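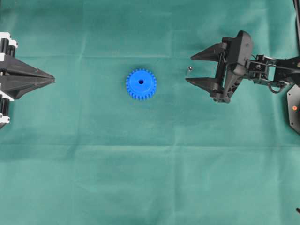

4. Recording your first two-arm task by remote control

By this point you should have both arms bolted down, homed, and talking to the Pranier recorder. If the status line still says "waiting for follower," go back to section 3, because nothing in this section will work until that clears. I've set up a lot of these stations and I still forget to power the second arm about every fifth time (it's always the second arm, never the first).

The starter task in the Pustus kit is a pin and a gear. One arm handles the pin, the other looks after the gear, and the goal is to get the pin into the hole in the middle. It sounds like a toy, and I guess it is, but it makes you use both hands and it shows up every bad habit you have on the handles!

4.1 Before you record

1. Lay the cloth over the work surface and smooth it by hand. A few fold lines are fine. A raised wrinkle near the middle will tip the pin over, so press those out.

2. Put the gear flat on the cloth where both grippers can reach it. Move it a little between takes — a hand's width is plenty — so the robot doesn't learn one single spot.

3. Stand the pin nearby, with enough room for the fingers to come in from the side.

4. Open the recorder and choose New Task. Give it a name you'll recognize next month. I have a folder full of things called "test2" and I can't tell you what any of them are.

5. Set the take limit. The default is 1240 frames, and I leave it alone for this task. Once you're comfortable you'll finish with plenty to spare.

Note: Check all the camera views in the preview before the first take. The overhead view is the one people look at, but the wrist views matter just as much for small parts like this.

4.2 Taking hold of the handles

6. Sit so your elbows can rest on something. Slide your fingers into the handles and hold them still in the start pose until both arms have caught up. They come up slowly the first time, which is on purpose.

7. Squeeze each handle once, all the way, and let go. The matching gripper should close and open with you. If the left handle moves the right arm, swap them under Settings, Sides. Please don't try to get used to it backwards. I did that for a whole afternoon and my takes were useless.

8. Press the pedal once to start recording. You'll hear one beep.

9. Bring the pin arm in low and level, close on the pin, and wait for a slow breath before lifting. That pause looks like wasted time when you play it back, but it gives the training a clean moment where the grip is settled.

Caution: Keep your real hands out of the area between the arms whenever the pedal light is on. The followers copy the handles and have no idea that you reached in to fix a wrinkle.

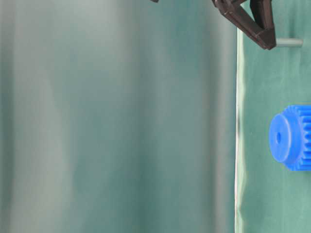
Can I stop halfway through a take and pick it up again later?

It's better to throw the take out and start over. The recorder does have a pause, but the arms drift a tiny bit while they hold, and the jump shows up in the data when you resume. Press the pedal 2 times quickly to discard, put the parts back, and go again.

4.3 Working with both arms

10. Move one arm at a time while you're learning. Park the other one with its fingers clear of the gear, then bring it in when you need it to steady something.

11. Watch the wrist view for the last little bit of travel. From your chair the fingers will hide the pin, and leaning over to see better makes your hands move too.
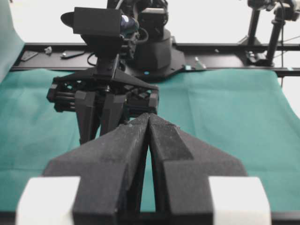 12. When you swap from one arm to the other, let the first one come to a full stop. Two arms moving through the same space is how fingertips get chipped. The replacement pair is part 649 in the Catterall spares list, and it's worth having one in the drawer.

13. If the pin slips, don't panic and don't stop. Set it down, regrip, and carry on. A few recoveries in the set are good for it, as long as the take still ends with the pin where it belongs.

14. Back both arms away from the parts, then press the pedal once to end the take. Two beeps means it saved.

Note: If you get one long beep, the disk is full. The Sadard drive holds 3000 takes at the normal setting, and old practice runs eat that up faster than you'd think.

4.4 Checking a take

15. Open the take and play it at double speed with all views side by side. I look for handles that jerked, fingers that closed on air, and the moment where I started or stopped too early.

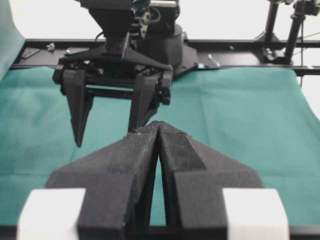
Wrist view: near gripper closed, far gripper open over the cloth.

16. Mark each take Keep or Drop right away, while you still remember what your hands were doing. If you're unsure, drop it.

17. Rest your hands after a long run of takes. My grip gets sloppy well before I notice I'm tired, and the playback from late in the afternoon always gives me away.

When the Keep list is long enough for the training tool to accept it, the Train button turns green and you can go on to section 5.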